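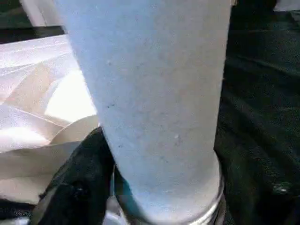 One finger against the pale cylinder, seen from the wrist.

Hello again from the Etton bench! I promised Katia Marchetti I'd keep this month's item shorter than the last one, so I'm skipping the hardware gossip and going straight to the thing that ate my whole week, the grasp planner in Callgate.

If you've been using the nightly build, you know the old planner looked at the head camera once, picked a grasp, and then trusted itself all the way down. That's fine for a dark box on a light table. It's much less fine for pale plastic under bright lights, where half the part washes out to plain white and the depth map fills up with holes. I spent far too long tuning the hole filling (sorry, Giang, you did tell me) before giving up and going after the planner itself.
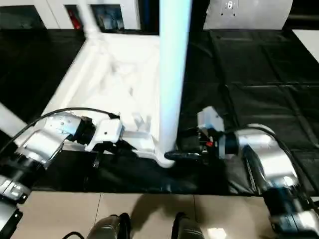 Both arms in over the black sheeting, with the white parts close to blown out.

So now there are 2 passes. The head view still gives us a rough idea of where things are and which arm should go. Once the gripper gets close, the wrist view takes over and the planner is allowed to change its mind - a shift of the approach, a new angle, or a flat refusal. I love the refusals! They land in the log with a reason code, and Marilou Tagle has already built a little viewer so you can scrub through them without opening a terminal. 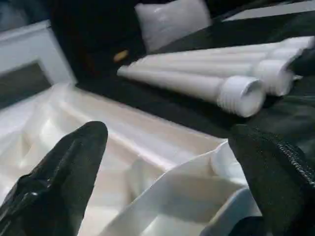
3 min read

Tubes side by side are my favorite test right now. From a distance the segmenter likes to merge neighbors into one big white blob, and then it asks for a grasp straight through the middle of it. Up close there are edges to work with, but you also get motion blur, and that was the bug I missed. The planner was happily refining its grasp on smeared images. It now checks sharpness first and waits for a better one, up to a limit of 600 milliseconds, before it falls back on the head view.

On our replay set the new version agrees with Zuzana's hand labels on 94 percent of the grasps. I wouldn't read too much into that, as it's replay only, and she labeled most of it with the old planner's picks on screen.
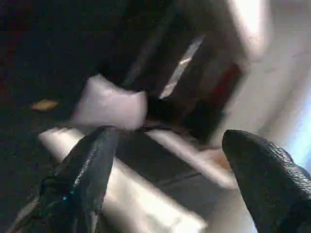 Fingers open, with something white and soft-looking just beyond the left tip.

Soft things are still a mess. The planner assumes a shape holds still while you close on it, and cloth and bags don't care what the planner assumes. Cinzia Mancuso has a branch that widens the opening and slows down the close when the outline looks irregular, and I'd like to merge it in October if the timing tests pass.

To try the new planner, pull the latest Callgate and turn on two_pass in your config. It's off by default. Send me your weirdest refusal logs, please, the longer the better.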